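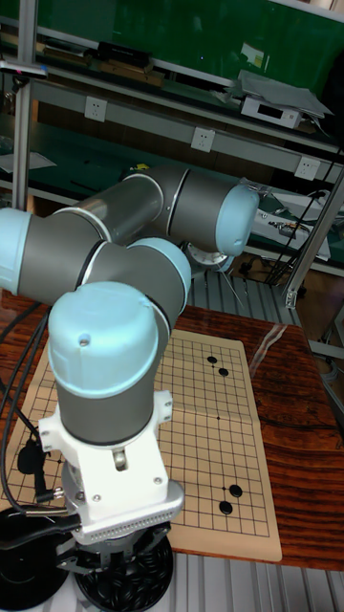 Saturday, June 14, 2025

Go night moved to Go afternoon this week, and I finally got to use the folding board! I'd been moaning about my old one for months (the corner chewed, the lines half rubbed away), so this felt like a treat. It's a nice pale tan with thin black lines, and yes, there's a crease across the middle, which Marion Buchanan says will bug me forever. So far it doesn't. Ask me again in July.

Marion gave me a four-stone handicap and I still lost by 7. She kept sneaking into my corner and I kept answering in the wrong place – same as last time, same as the time before that. Horacio came by late with lemon cookies and played Craig, who thinks for so long over each move that I ate three cookies before he got out of the opening.

Afterward Marion showed me what she calls the lazy diagonal, two stones set corner to corner, and how easily I let her cut through when I stop paying attention. I wrote it on the back of the grocery list. Need to find that list before I go shopping tomorrow – we're out of coffee again.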